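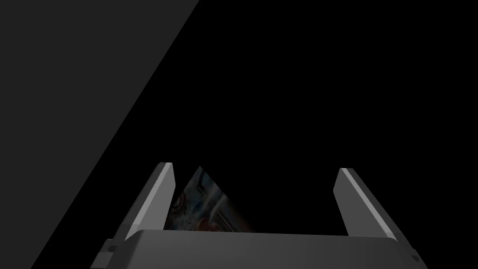
Gente, passei a tarde inteira assistindo à sessão da câmara de Turnelham e preciso desabafar aqui, então vai fio. Peguem um café, porque o assunto é regimento interno e eu JURO que é mais emocionante do que parece.

Pra quem não acompanha: Turnelham tem uma câmara municipal com um regimento de 1889. Isso mesmo, mil oitocentos e oitenta e nove. Foi remendado um monte de vezes, mas o artigo das ausências continua praticamente igual, com aquela redação de cartório antigo que cada um lê do jeito que quer.

E o artigo diz que o vereador que faltar a um certo número de sessões "sem motivo que a casa tenha por bom" perde a cadeira. Quem decide o que é motivo bom? A casa. Quem é a casa? A maioria. Já deu pra sentir o cheiro de confusão, né?

Entra em cena Dexter Baluyot, eleito pelo distrito de Dagdag, oposição, primeiro mandato. Ganhou por 58 votos de diferença, depois de recontagem. Teve gente que nunca engoliu esse resultado e continua não engolindo.

O Baluyot faltou no começo do ano, isso ele não discute. Diz que estava em Arnosholm acompanhando a mãe numa cirurgia e que mandou carta avisando. A mesa diz que a carta chegou fora do prazo. Ele diz que o prazo não está escrito em lugar nenhum.

Fui ler o regimento (sim, eu li, tem 300 páginas com os anexos e a digitalização é um horror) e não achei prazo nenhum pra justificar falta. Achei prazo pra pagar multa por entrar a cavalo no pátio. Pra carta de ausência, nada.

Se alguém achar, me manda o número da página que eu corrijo aqui sem drama nenhum!

Bom, aí hoje botaram em pauta o pedido de perda de mandato. Era pra ser o quinto item. A presidência inverteu a ordem e passou pro primeiro, às duas da tarde, com metade da galeria ainda na fila da portaria. Eu entrei por sorte, cheguei cedo porque confundi o horário do ônibus.

O clima lá dentro: abafado, gente em pé, um senhor do meu lado comendo tangerina e comentando cada fala em voz alta. Melhor cobertura política da cidade, sinceramente. Devia ter um canal.

O Baluyot falou por dez minutos. Não é grande orador, ele lê tudo de cabeça baixa e se perde nas folhas. Mas teve um momento em que parou de ler e perguntou quantos ali dentro já tinham justificado falta por telefone. Silêncio. Um silêncio MUITO comprido.

A base respondeu que regra é regra, que Dagdag ficou sem representante em votação importante e que o eleitor merece presença. Olha, eu até concordo com a parte da presença. Se eu falto no trabalho desse jeito, alguém me liga. Só que cassar mandato é outra conversa.

E tem a votação importante em questão, que era a mudança do terminal pra Staltville. Passou folgado. O voto dele não mudaria o resultado, mas o pessoal de Dagdag perde a linha direta, e por isso tem tanta gente brava dos dois lados (com ele por ter faltado, com a câmara pelo terminal).

Um abaixo-assinado a favor dele foi entregue antes da sessão com 446 assinaturas. A presidência mandou "juntar aos autos" e seguiu em frente. Ninguém leu em plenário, e a bancada dele reclamou disso até o microfone ser desligado.

Desligaram o microfone mesmo. Duas vezes. Na segunda o vereador continuou no grito e o senhor da tangerina aplaudiu de pé.

Aí, quando parecia que iam votar, veio um pedido de parecer jurídico. Da própria base! Uma vereadora disse que não se sentia segura pra votar sem saber se a tal carta valia ou não. Cara de surpresa geral na mesa, cochicho, suspensão por vinte minutos que viraram quase uma hora.

Voltaram, votaram o adiamento e passou por um voto. UM. Fica tudo pra março, com o parecer na mão. Até lá o Baluyot segue na cadeira, com voto e tudo.

Minha opinião, que ninguém pediu: ele devia ter avisado melhor, e a câmara devia ter arrumado esse artigo há décadas. Dá pra achar as duas coisas ao mesmo tempo. Se a maioria pode decidir caso a caso o que é desculpa boa, um dia a maioria muda e a gente vê esse filme de novo com os papéis trocados.

Respondendo a quem perguntou nos comentários: não, ele não pode ser substituído por suplente enquanto isso. Se perder a cadeira, tem eleição só no distrito. E sim, ele pode se candidatar de novo, o regimento não fala nada em contrário (nas páginas que consegui ler, pelo menos).

Também perguntaram se a sessão foi gravada. Foi, mas o áudio da primeira meia hora está péssimo. Quem tiver gravação melhor da galeria me chama nas mensagens, por favor, quero conferir a fala sobre o prazo palavra por palavra.

Vou jantar. Quando sair o parecer, continuo neste mesmo fio.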